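Print this page | E-mail this page

Galli publishes its house rules for two-armed home robots

SELVILLE, April - I'm Katherine Paucar, I look after safety practice at Galli, and I'm so happy to say our house rules are finally out for anybody to read! The first draft had 163 rules (yes, really). After a long winter of arguing and a lot of coffee, we're at 83, and every one fits on a line or two.

The rules cover the ordinary stuff that trips up a robot at home: doors left open, tables with small things on them, how close a gripper may come to a bowl before it has to slow down. Each rule gets tried in simulation first. Leonardo Vitale and his crew at Durkine built 296 simulated room layouts for us, and a rule has to hold in all of them before we take it to a real kitchen.

My favorite is rule 12, "Know your doors." With a door swung open beside the robot, both arms stay on the table side until the door's position has been checked again. We fought over that one for weeks! 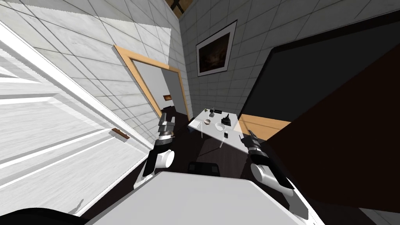
How to get the rules

They're free, and you can use them with any robot you like. Write to the Galli press desk in Selville and ask for the short edition (the long one, with test notes, runs to 102 pages). Comments are very welcome, grumpy ones too.

Print | E-mail to a friend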